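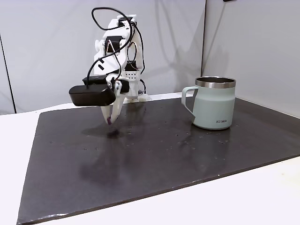 Home Galleries Notes Visit Contact

Search this site Enter keywords Go

Print this page E-mail this page

Mugs and Cups at Idham

Uchenna Okonkwo started keeping a record of the drinkware at Idham in April, after the shelf over the sink was taken down and everything on it had to be found a new home. Most of it came with people when they moved into the building. A few pieces were bought from the secondhand store in Clornham, and the rest have been here longer than anyone who could tell us where they came from.

Sizes are given where we measured them. Captions are by Uchenna, with additions from Ifeanyi Omoregie.

The green one
Pale mint green, with a polished steel rim and a handle in the same green. The body gets slightly wider toward the base. It doesn't stack with anything, so it lives on the table.

Diner mug
Heavy white china with a thick lip. Holds 300 ml if you fill it to the top, less if you want to walk with it. There is a chip on the foot that you can feel but won't notice otherwise.

Soup cup, two handles
Brown glaze outside, cream inside. Used for soup twice that we know of and for paper clips the rest of the time.

Enamel camping mug
Blue with a black edge. The enamel has come off in one spot near the handle, and it goes on the hook by the back door now – not in the cupboard. Please don't put it in the microwave.

Glass cups, set of four
Clear, straight sides, bought in Clornham in a box marked for six. They are good for tea because you can see how strong it is. They are less good for coffee, as the handles get hot.

The McAlister mugs
McAlister ordered these for an open house and had a lot left over. Plain gray with the name on one side. Ifeanyi adds that the printing fades in the dishwasher and that the ones washed by hand still look nearly new.

Tall latte mug
Holds 400 ml, the largest on this page. Too tall for the top rack, so it gets washed in the sink.

Espresso cups
White, 100 ml each, with saucers that don't match. One saucer is from a plant pot. The cups were a gift from the office at Nindthorpe when we finished the move.

Speckled stoneware
Made in an evening class, and a little uneven at the rim. Drink from the side opposite the handle, or use a spoon.

Travel cup without a lid
The lid was last seen on a Monday. If you have a black push-on lid at home that fits nothing you own, it may be ours.

Child's cup
Yellow plastic, small, with a rabbit on the front. Kept on the low shelf for visitors.

The spare shelf
Fourteen inches deep, which is enough for two rows if the handles all face the same way. Mugs that haven't been claimed are kept at the left end, and anyone may take one.

Corrections and missing mugs can be left with Uchenna at the front desk. The teapots will go on a page of their own once they have been measured.

Print this page E-mail this page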